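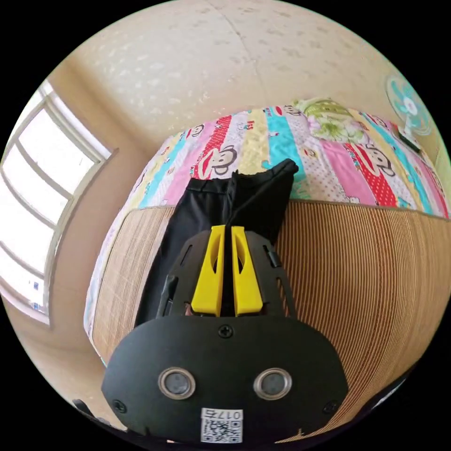
Search news Enter keywords Go

Folding club heads for the Candby final

8/11/21
By Viera Danko

I've been helping out at the Gururo student robotics club since February, and I still can't fold a shirt as neatly as our second years can teach a machine to do it! Their laundry project, Drareo, has got through to the Candby student final, and we're all a bit giddy.

The job is simple to say and awful to do: pick up clothes from a bed, fold them, stack them. The students do it by hand first, with a gripper in each fist, and the recordings go into training the software. Trousers are the worst (ask Radu Tudose, who has done more pairs than anyone).

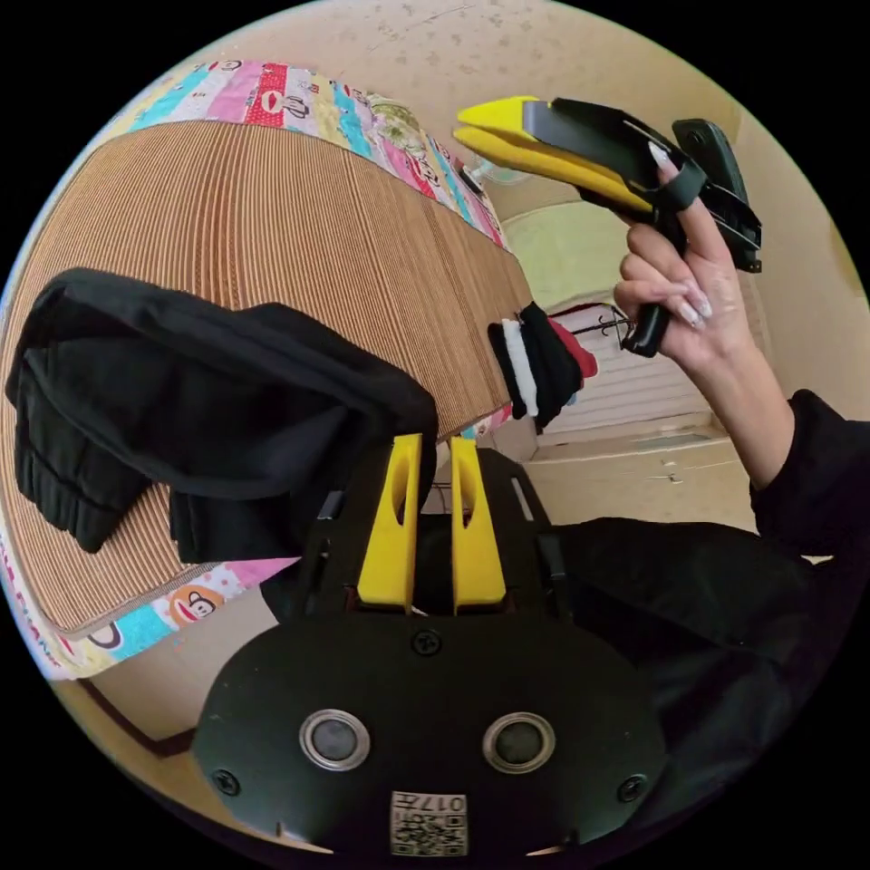 Black clothes on the cardboard, with a gripper held up on the right.

The team has 127 good folds so far and wants 1000 before the final, so it's going to be a busy few weeks. Each person does 30 minutes and then swaps, as your thumbs really do start to complain. 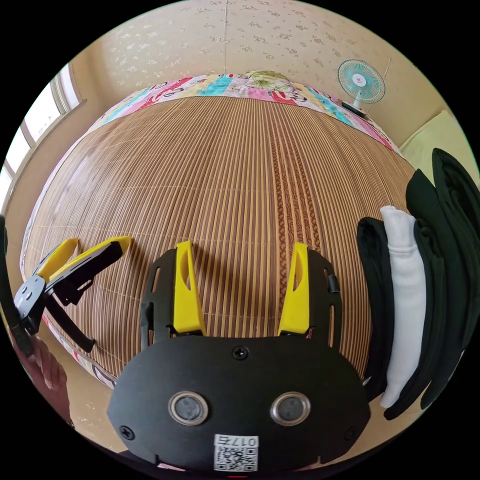 Two grippers over the bamboo mat, with folded clothes stacked to the right.

Lenuța Pană looks after the software side and reckons dark clothes confuse it more than light ones. Stavros Zupan disagrees, loudly, and they've got a bet on. 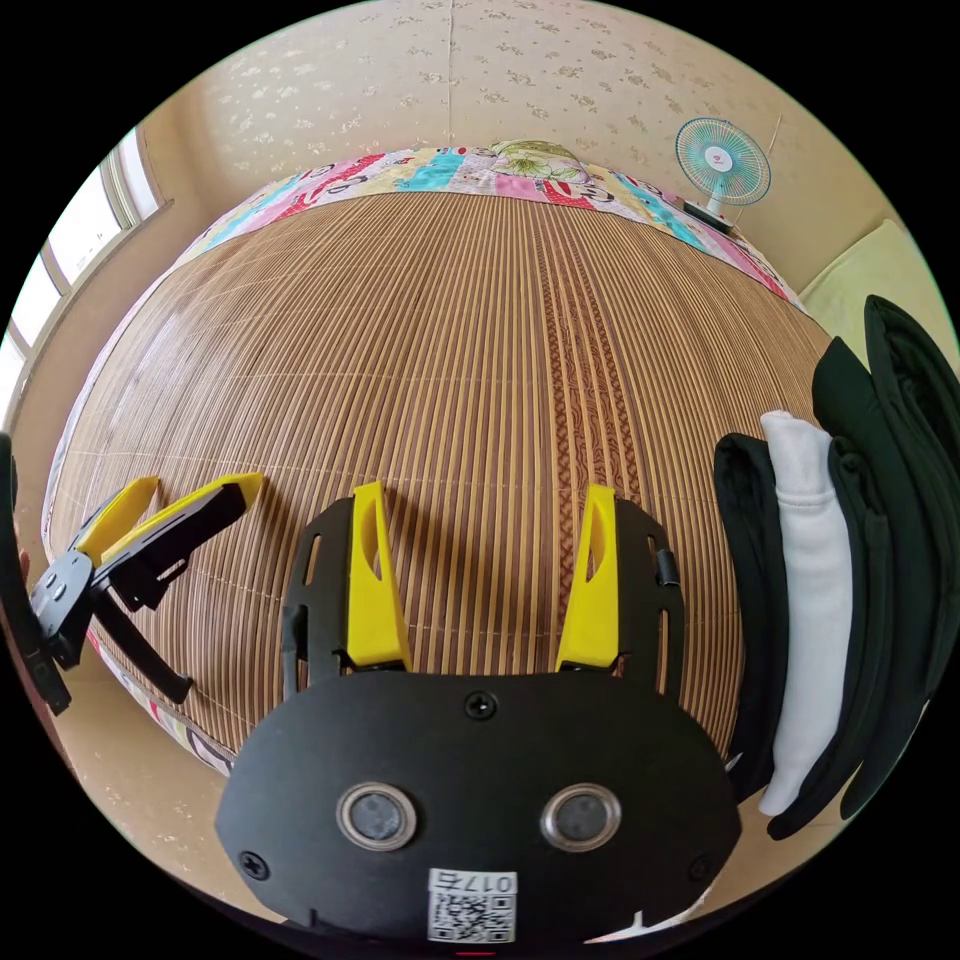

Yellow fingertips open above the mat.

There are 4 teams in the final. If you fancy having a go with the grippers, come and find me or Radu at the club, beginners very welcome.

Contact the newsdesk | © Gururo Student News | Back to top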